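透析室 2号装置 送信エラー 対応ログ
件名:体重計→記録システムの自動転記が止まる/除水量の計算値がずれる
状態:対応中 → 経過観察
優先度:高
担当:臨床工学(夜勤分は当直が追記)
関連:Welteck 記録システム、Bakero 体重計、院内ネットワーク

月曜 7:40 受付
透析室から内線。朝の入室で体重が飛んでこない。車いす用の体重計だけ。立位用は正常とのこと。
とりあえず手入力で進めてもらう。手入力のときは風袋(車いすの重さ)を引き忘れないよう口頭で念押し。ダブルチェックは看護師2名で。
移植後フォローの外来の方も同じ体重計を使うので、外来側にも連絡済み。

8:05
現地確認。体重計の表示は出ている。印字もできる。送信ランプが点いたままで消えない。
中継端末の再起動 → 変化なし。
体重計の電源入れ直し → 1件だけ飛んだ。2件目からまた止まる。
LANケーブル差し直し、変化なし。

8:30
ログを見た。受信側でタイムアウト。5秒待って切ってる。再送は3回まで、その後は黙って捨てている模様。画面にエラーが出ないのはこのせい。現場が気づけたのは除水量の欄が空白だったから。
空白ならまだいいが、前回値が残るケースがあるらしい(透析室からの申告、未確認)。本当なら危ない。優先度を中→高に変更。

8:50
前回値が残る件、再現した。
手順は
・患者を呼び出す
・体重計から送信(失敗)
・画面を閉じずに次の患者へ移る
・戻ると前回の前体重が入っている
日付が小さく灰色で出るだけ。これは見落とす。
透析室に張り紙。「前体重は必ず日付を確認。灰色は前回の値」。
該当しそうな患者さんの記録を透析室で全部見直し中。

9:40
見直し完了の連絡。該当なし。除水設定はすべて手計算と一致。ひとまず安心。

10:10 Welteckサポートに電話
つながるまで20分。
症状とログを伝えた。回答は「体重計側の応答が遅いのでは」。
体重計は先週から触っていないと返したが、先方で確認して折り返しとのこと。受付番号は台帳に記入。

11:00 Bakeroに電話
応答の仕様を確認。安定判定のあとに送るので、患者さんが動いていると遅れることがある。ただし今回は空荷でも同じ。
設定の初期化を勧められたが、風袋の登録が全部消えるので保留。バックアップの取り方をメールでもらうことにした。

13:15
昼の入替えが終わったので切り分けの続き。体重計を予備機に交換 → 同じ症状。
つまり体重計本体ではない。
予備機のポートを立位用と入れ替え → 正常に飛ぶ!
ポートか、その先のスイッチ。
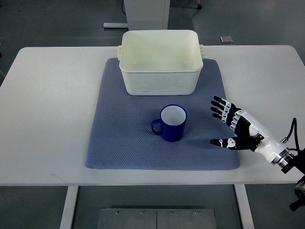

■ 原因(暫定)
車いす用の体重計がぶら下がっているスイッチの設定。先週、病棟側の工事でVLANを追加したとき、13番ポートの省電力機能がオンになっていた。通信がしばらくないとポートが寝る。起きるまでに時間がかかり、その間に受信側がタイムアウトする。
1件目だけ通ったのは電源投入直後でポートが起きていたため、と思われる。
ネットワーク担当のFujimotoにも見てもらい、同じ見立て。

■ やったこと
14:20 13番ポートの省電力をオフ。設定保存。
14:25 空荷でテスト送信、全部OK。
14:40 しばらく放置してから再テスト。OK。
15:10 実際の患者さんで確認。透析後体重、正常に転記。
15:15 透析室に「自動転記に戻してよい、ただし今週いっぱいは印字も残す」と連絡。
立位用のポートも念のため設定を確認、こちらは元からオフ。
予備機は元の場所に返却。校正シールの期限が近いので更新を別件で起票。

■ 残っている問題
1) 再送に失敗しても画面に出ない件。Welteckに改修要望。次の版で検討、時期は未定と言われた。納得いかないので文書で再度出す。
2) 前回値が灰色で残る件。設定で「空白にする」が選べるらしいが、サポートの人もうろ覚え。マニュアルの該当ページを依頼中。
3) 工事後の動作確認の項目に体重計が入っていなかった。一覧に追加する。血圧計と採血ラベルの端末も抜けていたので一緒に。
4) サテライトのAltvilleクリニックも同じ構成。同じスイッチを使っているか問い合せ中。あちらは移植待機の患者さんが多く、ドライウェイトの変更も頻繁なので早めに。

■ 透析室への案内文(掲示用、コピペ可)
車いす用体重計の自動転記は復旧しました。
当面の間、次のようにお願いします。
・測定後、画面の前体重に今日の日付が出ていることを確認
・印字した紙はカルテにはさんでおく
・灰色の数字が出ていたら送信せず臨床工学へ連絡
・車いすを変えた方は風袋の登録をし直す
・画面は患者さんごとに必ず閉じてから次へ
夜間は当直PHSへ。番号は装置横のラベルを見てください。

16:30
Welteckから折り返し。スイッチが原因だったと伝えた。先方からは待ち時間を延ばす設定もできるとの案内。5秒より長くすると今度は画面が固まって見えるので、今回はそのままにする。
タイムアウト時に音を鳴らすオプションがあるとのこと。有償。見積もり依頼。

17:50 Altvilleから返信
スイッチは別の型。省電力の項目そのものがない。症状も出ていない。
ただし灰色表示の件は知らなかったそうで、案内文をそのまま送った。

追記(当直)
夜間クールの入室分、転記エラーなし。印字と画面の照合も済み。
1名だけ風袋が古いままだったため登録しなおした。今回の不具合とは無関係。
張り紙がはがれかけていたのでテープで止めなおし。ラミネートしたものに替えてほしいと透析室から要望あり。

追記(翌朝)
朝の入室分も正常。ログのタイムアウトは0件。
ラミネートは作成して渡した。
Bakeroからバックアップ手順のメール到着。風袋データの書き出しは次の定期点検のときにやる。手順は共有フォルダの体重計のところに入れた。
このチケットは金曜まで開けておく。残件の1と2は別チケットに切り出し予定、3は一覧の更新待ち。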